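Newsletter stops sending after the first batch (still open)
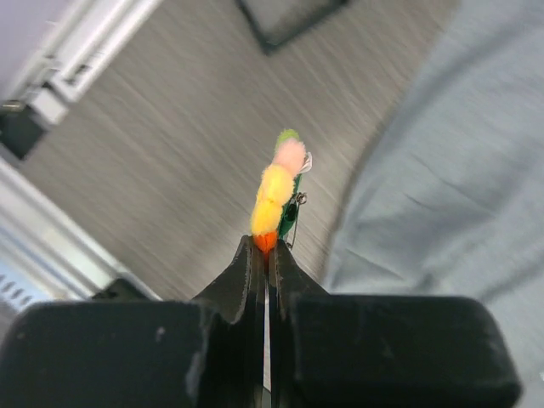
Hi again, me from the Camton craft newsletter. The February issue has stalled and I'm running out of ideas! We've got 2,146 subscribers on the list and Brellero sends to exactly 500 of them, then sits there saying "queued" until I give up and go to bed. It's the pom-pom caterpillar issue too, the little fuzzy one that stacks up in a slight curve, so I've already got people emailing to ask where their pattern is.

What I've tried so far: logging out and in, a different browser, pausing the campaign and starting it again (please don't tell me off, I've read the help page since and I know you're not meant to). I also cleared 46 dead addresses in case one of them was choking it. Same result every time.
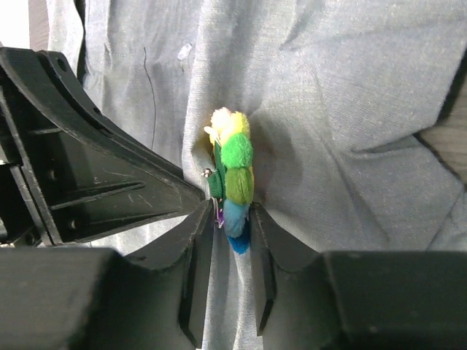 Caterpillar against pale blue-grey fabric

Update, Tuesday, after tea. I sent a plain text test to a small list of 11 and it all went through in under a minute. Then I copied the full issue to the same small list and that went too, pictures and all. So it isn't the content, and I don't think it's the size of the email either – it only sulks on the big list.
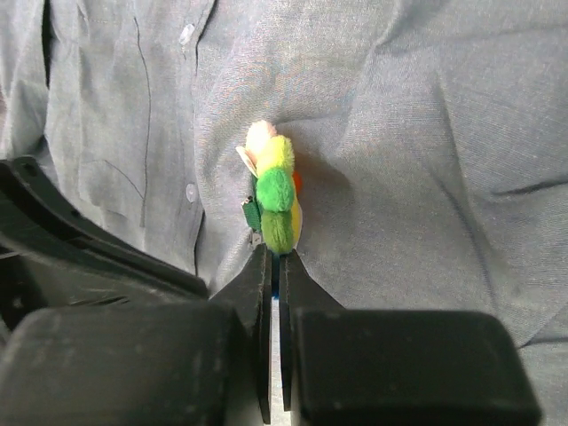
Chambray shirt, buttons and placket

I had a look at the hosting side as well. Holovko say they don't limit outgoing mail on my plan, but their chat person did ask if I had anything scheduling the batches. Well, I do! I put the Vorelar add-on in ages ago to spread the sending out overnight and forgot all about it. The batch size in there is set to 500, which looks a bit suspicious.

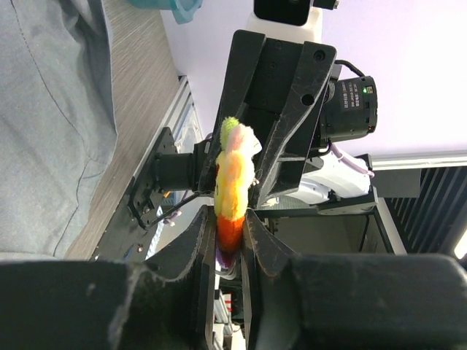 The setting underneath it is "wait for confirmation before next batch", and that was ticked. I've unticked it and saved, but the campaign is still showing as queued. Do I need to cancel it and make a new one, or will it pick up by itself? I really don't want the first lot getting the same email twice. Log file attached, and I can be online any evening after seven if you want to poke at it with me.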